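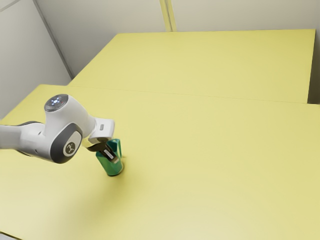
Simulated arm with a green cup in its gripper, second table behind.

Call for participants: working group on good practice for shared tabletop arm tasks

Birkard is looking for people to help write and test a set of good practice rules for robot arms that handle everyday objects on tables. The rules will cover work in simulation and work on real arms. We want people who run arms, people who write the task software, and people who have to sign off on both.

The first draft, known as the Otton draft, is 42 pages long and was written by a small group of engineers. It has been read closely by the people who wrote it and by few others. Several sections were written with one type of arm in mind, and we know this shows. Before the draft goes any further it needs to be read, used and argued with by people who had no part in it.

What the draft covers

The Otton draft deals with simple jobs: picking up a cup, bowl or box, moving it, setting it down and letting go. It does not cover welding, painting, mobile bases or anything carried over a person's head. The main sections are:

Workspace setup and table clearance
Grip choice for objects with handles
Approach, contact and release
Stops, pauses and restarts
What to record in a task log
Moving a task from simulation to a real arm
Naming of objects, tables and arm positions

The section on release is the least settled. The draft says that a gripper should not open until the object is supported by the surface, but it gives two different tests for "supported" and does not say which one to use when they disagree. The section on handles is also short. It tells the operator to record whether the grip is on the body or the handle, and leaves the choice to local practice. Some readers have asked for a firm rule. Others want it left alone.

What participants will do

There are two ways to take part.

Readers go through the full draft and send written comments by section. Comments should name the clause, say what is wrong or unclear, and suggest new wording where possible. A comment that only says a clause is bad will be logged, but we may not be able to act on it. Expect to join four online meetings, each lasting 90 minutes.

Testers do the same reading and also run the test tasks. The test set has 216 short tasks, all supplied as simulation files in the Gilance format. Each tester is given a share of the set and runs it under the draft rules, keeping a log as the draft describes. We are testing the rules, so a failed task is a useful result if the log is complete. Please do not tune a task until it passes and then send only the last run.

Testers who have a real arm on site may repeat part of their share on it. This is optional. Real arm runs must follow the safety rules of your own site, and where those rules are stricter than the draft, yours apply. Send us a note of any place where the two conflict.

Who can apply

You should have at least one of the following:

One year or more of work with robot arms, real or simulated
Experience writing or checking safety procedures for automated equipment
Experience teaching operators to use an arm
A job in which you review logs or incident reports from automated work

No degree is required. We would like to hear from technicians and line operators as well as engineers. People who sell arms or grippers may apply as readers, but must say so on the form - their comments are handled in the same way as everyone else's and marked with the name of the firm.

Testers need a computer that can run Gilance files. If you are not sure about yours, ask for the sample task before you apply.

Payment

Readers are paid $400 on completion. Testers are paid $3000, half when their logs for the first part of the share are accepted and half at the end. Logs are accepted if they are complete and readable, whatever the results. We cannot pay for equipment, software or time spent on optional real arm runs. If your employer does not allow outside payment, you may take part unpaid or have the fee sent to your employer.

Use of your work

Comments and logs will be shared inside the working group. Comments will be published with the next draft under a participant number. You may choose to have your name listed as well. Logs will not be published in full, but short parts may be quoted to explain why a clause was changed. Please leave out the names of coworkers and any details of your site that you are not free to share.

How to apply

Fill in the form on the Birkard working groups page and choose reader or tester. Attach one page on your experience with arms or procedures. Testers should also attach a log from any past task, with private details removed. It does not need to follow our layout.

Questions about the draft go to the Suominen office, which runs the group. Put "Otton" in the subject line and say which role you are asking about.

Applications close June 5, 2021. All applicants will get a reply. Testing runs through October.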